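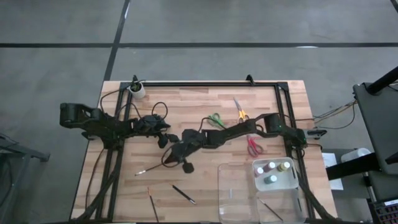
How many plays does a track need on Zakik before the artist is paid?

The threshold was 900 in a calendar month, and any track below it earned nothing.

Sławomir Sowa had read the clause before he signed. It was 21 in the schedule, under Remuneration, and it said that plays below the threshold would be placed in a common pool and divided among the tracks above it. His record had 4 tracks. In January three of them fell short. The remaining one, a slow piece for harmonium called Brindbridge, closed the month at 899.

He wrote to the support desk and received a reference number. The reply, signed Edmund Jakubowski, stated that a play was counted once the listener had passed the thirty-second mark, and that plays from the artist's own account were excluded.

Sowa wrote back that he had no account.

The second reply took longer. Jakubowski had opened the log for the track and found one session that stopped at twenty-nine seconds. It came from a listener in Jemavden, late in the evening, on a free subscription. The session resumed after 2 minutes and ran to the end. Under the rules a resumed session kept its original status, and its original status was incomplete.

"I can't alter the count," he wrote. "I can attach a note to it."

Sowa asked what the note would do.

"It stays with the file," Jakubowski wrote.

Before he closed the ticket he played the track himself, on his own account, from the desk. It had a long breath at the start where the bellows filled, and the first chord came in at twenty-eight seconds. He let it run. The counter for February went from zero to one.

In the spring Zakik was sold to Kaczmarczyk and the threshold was removed, along with the free subscription. The old tickets were moved across in bulk. Sowa's arrived with the status Resolved, and the note field, which the new system did not support, was blank.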